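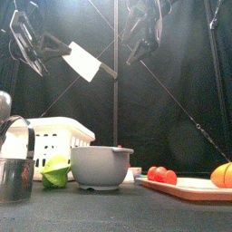

**Figure 3.** The left arm holding the cleaver by its blade, with the right gripper open.

### 4.3 Slip of the cleaver during two-arm trials

We had expected, going into the Bultdale trials, that most of our trouble would come from soft produce, and we spent a good part of January tuning the grip for it. The fault that stopped us came from the knife. Our planner is allowed to pick up a tool wherever it finds a stable grasp, and with the cleaver it often chose the wide white blade over the slender dark handle, as in Figure 3, where the inner finger presses against the back edge and the handle is left pointing to the right. On paper this is a perfectly good grasp, and we were rather pleased with it at first! The blade is flat, it gives the fingers plenty to hold, and it leaves the handle clear for the other arm.

Over 1073 trials the arm lost its hold on the cleaver 5 times. Four of these were small rotations that the operator caught with the stop pedal. The fifth was a full drop onto the table, and although no one was inside the marked area, we paused all work with blades that same afternoon while Tumaini Mushi and Samer Aoun went through the logs (a long evening, and we remain grateful to them both).

What they found was a fault in our own software. The Varneck controller lowers its closing force after a 50 ms period without motion, in order to spare the motors, and our code never told it that the object in hand was a blade. A hold on the handle tolerated the lower force well enough. A hold on the blade did not, and the weight of the handle slowly turned the tool between the fingers.

We now keep the force constant for every item tagged as sharp, and Lina Nseir added a check that refuses blade grasps unless the operator has confirmed them. In the 922 trials run after this change we recorded no further slips, though we would still ask anyone repeating the work to keep well back from the table.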